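# Teaching a Senix two-arm kit to set a table

The Senix tabletop kit ships with two arms, a head camera and a quick-start card that ends right where your questions begin. This page picks up there. By the end you'll have a recorded serving task the kit can repeat, or at least attempt with confidence.

You'll need the kit, the Erus recorder (free tier is fine, it stops at 100 runs) and some tableware. Skip your good china.

## 1. Set the home pose

Power up both arms and run `erus home`. Wait for both to stop moving. If one stalls partway, check its cable for slack before you blame the software. I blamed the software for most of a Friday.

Open both grippers fully. The recorder takes whatever position they're in as "open," and it will hold you to that forever.

## 2. Lay out the table

Use plain bowls in colors that stand apart from the tabletop. Keep the middle for the tray and put anything with a tool in it toward the near side, where either arm has a fair shot. A cloth can go at the back until you need it.

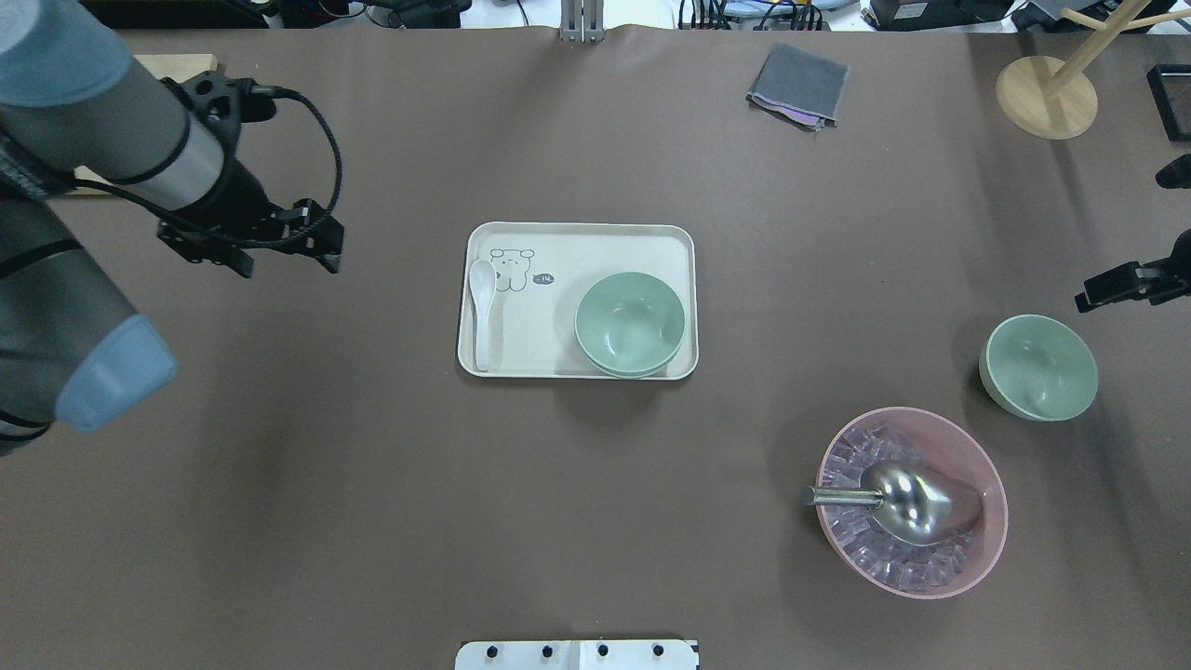
*Serving layout: tray and spoon in the middle, mint bowls to the right, scoop resting across the cubes in the pink bowl.*

Point the scoop handle toward the arm that will grab it. Turn it the other way and the kit will try to pick it up by the business end – with great determination.

## 3. Record

1. Start a session with `erus record --task serve`.
2. Guide the arms through the whole job at half the speed you think is reasonable.
3. Pause for 3 seconds after each grasp.
4. Return home and press save. Pressing stop also ends the run, and throws it away.

Do 36 good runs. Move the bowls a little each time, or you'll have trained a very expensive music box.

## 4. Play it back

Load the Rallis policy, set speed to 90 percent and keep a hand near the stop button. Full speed is available in the menu for people with spare bowls.

If the gripper closes short of the handle, redo the camera calibration. If it closes on the rim instead, record more runs with the bowl rotated.

## Is the kit worth it?

For this job, yes. The Plultlow kit I used before had nicer software and a wrist that sagged by lunchtime. The Senix holds its calibration through a full afternoon, and the grippers manage thin handles well. The manual remains a work of optimism.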